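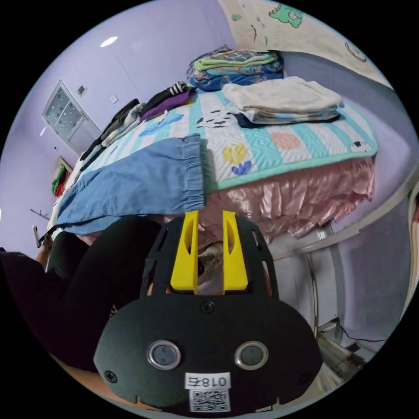

A discussão sobre o trabalho de recolha na Preser tem-se feito quase toda com base no folheto, e o folheto mostra uma mesa de laboratório. O trabalho das colegas é feito em quartos de pessoas, com roupa de pessoas. Tratam da roupa com uma pinça em cada mão, e os pares vêm numerados: a que tem a etiqueta 018右 é a da direita. Numa cama como esta, com colcha às riscas, um monte de roupa escura ao longo da borda e as mantas dobradas à cabeceira, uma colega experiente sabe por onde pegar sem pensar. Com as pinças tem de pensar em tudo outra vez, e é sobre isso que quero responder ao Lâm. Deixo a mensagem dele citada, porque houve quem entrasse na lista depois de novembro.

Lâm Lò escreveu:
> Boa tarde a todos,
>
> Resumo o que ficou dito na reunião com a direção, para quem estava de
> turno. A Preser assinou com a Balgate para entrar no projeto Telurbridge.
> As equipas de apoio domiciliário que aceitarem passam a fazer uma parte
> das tarefas com pinças de mão, e as gravações servem para treinar
> máquinas que dobrem e arrumem roupa. A meta deste primeiro período são
> 700 gravações aceites.
>
> Perguntei o que acontece aos postos de trabalho quando a máquina
> estiver pronta. Responderam que não há data nem plano e que, por agora,
> o projeto traz horas pagas. As duas coisas podem ser verdade, mas eu
> queria vê-las por escrito.
>
> Perguntei também se é obrigatório. Disseram que é voluntário. No mesmo
> dia, a escala da zona norte saiu com as sessões já atribuídas. A
> Cheng-en diz que foi engano e que vai ser corrigido.
>
> Peço a quem já experimentou que conte como é. Só temos a versão da
> direção e a do fornecedor.
>
> Lâm

Lâm, eu experimentei. Fiz seis sessões até agora e falei com as colegas da minha zona que também fizeram. Respondo pela ordem das tuas perguntas e depois junto umas quantas minhas.

Sobre ser voluntário: a escala da zona norte foi corrigida, confirmei com a Cheng-en Lui. Na minha zona ninguém foi obrigada. Há, no entanto, uma diferença no suplemento. Quem faz recolha no mês recebe mais 200 euros, e esse valor sai da verba que antes pagava as deslocações longas. Quem diz que não às pinças fica a ganhar menos do que ganhava no verão pelo mesmo trabalho. A direção não considera isto uma obrigação. Eu acho que devia pelo menos ser discutido.

Sobre os postos: continua sem haver nada por escrito. Somos 87 pessoas no apoio domiciliário e a roupa é uma parte grande das horas de quase todas. O Sutrisno Tarigan, da Balgate, respondeu-me por mensagem que as máquinas ainda estão longe de entrar em casas e que o mais provável é começarem por lavandarias. Acredito que ele pense assim. Não é ele que decide as escalas da Preser.

Sobre como é o trabalho em si, passo a contar.
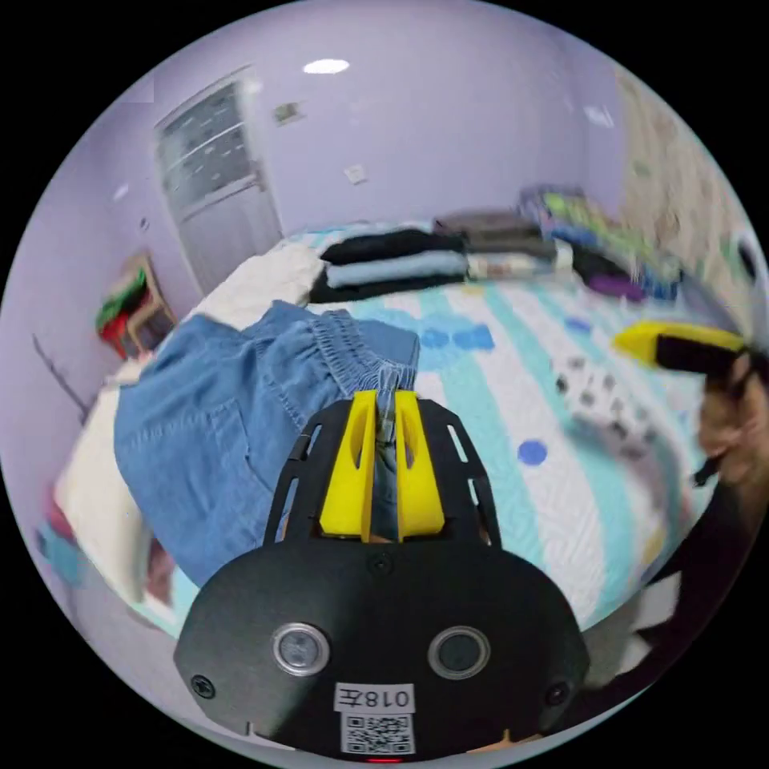

Siham Tahiri
Delegada de pessoal, Preser – apoio domiciliário, zona sul

O que cansa é a lentidão. Com as mãos, umas calças dobram-se enquanto se fala com a pessoa da casa. Com as pinças é preciso apanhar a borda do tecido entre os dois dedos amarelos, fechar, confirmar que agarrou e só então levar. A peça de ganga com elástico na cintura é das que dão mais que fazer: o franzido junta pano a mais entre os dedos, e a outra pinça tem de ficar a postos na mão direita para ajudar a esticar. As camisolas lisas são mais fáceis. As meias toda a gente detesta.

Os pulsos queixam-se. A Tamsin Lyons, que faz a formação, diz para pousar as pinças entre peças. Nas sessões curtas dá para fazer, nas longas a pessoa esquece-se, porque quer chegar ao fim da cama. Pedi que a pausa entrasse no tempo pago da sessão e que ficasse marcada na folha. A resposta foi que as pausas "são livres". Uma pausa livre dentro de uma sessão com meta não é bem livre, e voltei a pedir.

Outra coisa que mudou foi a conversa. Durante a gravação pedem-nos que falemos pouco. Para mim este é o ponto mais sério de todos, e não aparece em documento nenhum. Há utentes que nos esperam a semana inteira, e para quem a roupa é o pretexto. Passei a fazer primeiro a visita normal e só depois a gravação, o que acrescenta tempo que a folha não prevê. Quem tem a visita seguinte do outro lado da cidade não consegue fazer o mesmo.

Há também a questão das casas. As pinças gravam o que têm à frente: a colcha, os bonecos, um sapato debaixo da cama. O consentimento que os utentes assinam fala em "imagens de objetos domésticos". Um utente meu perguntou se isso incluía as fotografias da cómoda, e eu não soube responder. O formulário foi feito pela Konstantinidis, que trata da parte jurídica do projeto, e já lhes escrevi a pedir uma versão que se perceba à primeira leitura. Enquanto não vier, na minha zona tiramos do quarto tudo o que tenha nomes ou caras antes de ligar o equipamento.

Do lado bom, para não contar só metade: as sessões são pagas a horas, o equipamento chega limpo e carregado, e a Tamsin ouve o que lhe dizemos. Duas colegas com contrato parcial passaram a ter semanas completas por causa disto. Uma delas disse-me que prefere as pinças às escadas do bairro antigo, e eu percebo. Não estou a propor que a Preser saia do Telurbridge.

O que proponho levar à próxima reunião:

– que o suplemento de deslocação volte ao que era e que a recolha seja paga à parte;
– pausas pagas e escritas na folha de sessão;
– tempo de visita separado do tempo de gravação;
– formulário de consentimento novo, lido com o utente antes da primeira sessão;
– um compromisso por escrito de que qualquer redução de horas ligada a máquinas é comunicada aos delegados antes de ir para as escalas;
– saber quem fica com as gravações se a Preser ou a Balgate saírem do projeto.

Este último ponto foi a Cheng-en que levantou e acho que tem razão. As gravações mostram a nossa maneira de trabalhar, que levou anos a aprender, e o contrato que nos deram a ler só fala do equipamento.

Quem quiser acrescentar pontos que responda para a lista, de preferência por baixo desta mensagem, para não se perder o fio como da outra vez. Quem preferir falar comigo em privado apanha-me na sede antes das 8h30 ou ao telefone depois do último turno. Lâm, se puderes, traz cópia da escala antiga da zona norte, a que saiu antes da correção. A minha ficou ilegível.

Siham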